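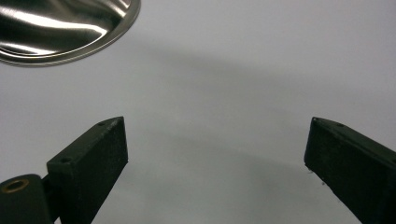
Fig. 1. Récipient ou couvercle en métal brillant, sur une surface claire.

Projets étudiants > Économie sociale > Rapports > Cuisiner en résidence

Cuisiner en résidence universitaire : le coût, le temps et le matériel partagé

1. Introduction

Le présent rapport rend compte du projet que notre groupe a mené pendant le semestre d'automne dans deux résidences universitaires, Gonis et Orkby. La question de départ était simple : pourquoi des étudiants qui disposent d'une cuisine commune achètent-ils souvent des plats préparés ? Dans nos premières discussions, la réponse la plus fréquente était le prix. Nous avons voulu vérifier si cette réponse résiste à l'observation des habitudes réelles.

Les deux résidences ne se ressemblent pas. Gonis est un bâtiment ancien, avec une grande cuisine par étage. Orkby est plus récente et ses cuisines sont petites, mais mieux équipées en plaques et en réfrigérateurs. Le loyer est comparable, ainsi que la distance au supermarché.

2. Méthode

Nous avons distribué 200 questionnaires en octobre. En parallèle, un groupe plus petit de résidents a accepté de tenir un carnet de repas pendant deux semaines. Dans ce carnet il fallait noter l'heure, le plat, le lieu et le prix estimé. Au total, 923 repas ont été notés. Les petits-déjeuners ne sont pas compris dans ce chiffre.

Le carnet existait sur papier et dans un tableur. Nous regrettons d'avoir proposé les deux formes, car les catégories n'étaient pas exactement les mêmes et il a fallu recoder une partie des réponses. Par exemple, « pâtes avec sauce en bocal » était tantôt un plat cuisiné, tantôt un plat préparé. Nous l'avons finalement classé comme cuisiné, dès lors qu'une casserole était utilisée.

3. Résultats

3.1 Le prix

Selon les carnets, le repas cuisiné seul coûte moins cher que le plat préparé, mais l'écart est plus faible que nous le pensions. Il disparaît presque quand on compte les aliments jetés. Une botte de persil ou un demi-chou se perdent facilement quand on mange seul. L'écart devient net seulement pour les repas préparés à plusieurs.

3.2 Le temps

Les résidents de Gonis mangent plus tard. Plusieurs ont écrit qu'ils attendent que la cuisine se libère, et qu'après 20 heures ils renoncent. À Orkby, on se plaint plutôt de la vaisselle des autres dans l'évier. Cette remarque revient dans beaucoup de questionnaires, parfois avec des majuscules.

3.3 Le matériel

Nous n'avions prévu qu'une seule question sur les ustensiles, et c'est elle qui a reçu les commentaires les plus longs. Les étudiants arrivés de loin n'apportent pas de batterie de cuisine. Ils achètent une poêle bon marché, un couteau, une cuillère, puis ils laissent tout à la fin de l'année. Ceux qui possèdent de bons ustensiles les gardent dans leur chambre – ce qui se comprend, mais alors le matériel sert très peu.
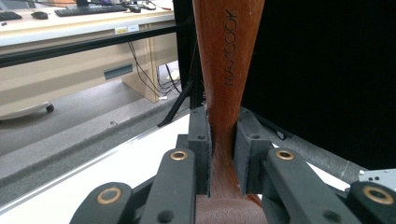

Fig. 2. Manche en bois portant la marque MAXCOOK.

À Orkby, un prêt de matériel nommé Semwal fonctionne déjà depuis une armoire du rez-de-chaussée. L'emprunteur écrit son numéro de chambre dans un cahier. Le système est apprécié, cependant les grands plats reviennent avec retard et les couvercles se séparent de leurs casseroles. À Gonis, il n'existe rien de pareil.

4. Discussion

Le prix joue un rôle, mais il explique mal les différences entre les deux résidences. L'accès à la cuisine et le matériel nous paraissent plus importants. Il faut rester prudent : les personnes qui acceptent de tenir un carnet sont probablement celles qui s'intéressent déjà à la cuisine. De plus, notre période d'observation ne contient pas d'examens, et les habitudes changent sans doute beaucoup à ce moment.

Nous proposons d'ouvrir à Gonis un prêt semblable à Semwal, avec une durée limitée à deux jours pour les grandes pièces. Nous proposons aussi de récupérer les ustensiles laissés en fin d'année – ils sont aujourd'hui jetés avec le reste. Le traitement des réponses ouvertes n'est pas terminé et sera remis en annexe.

Autres rapports de la même série
Se déplacer entre le campus et Jallis en hiver
Les laveries partagées : horaires et conflits d'usage
Acheter et revendre ses manuels
Le bruit nocturne à la résidence Gonis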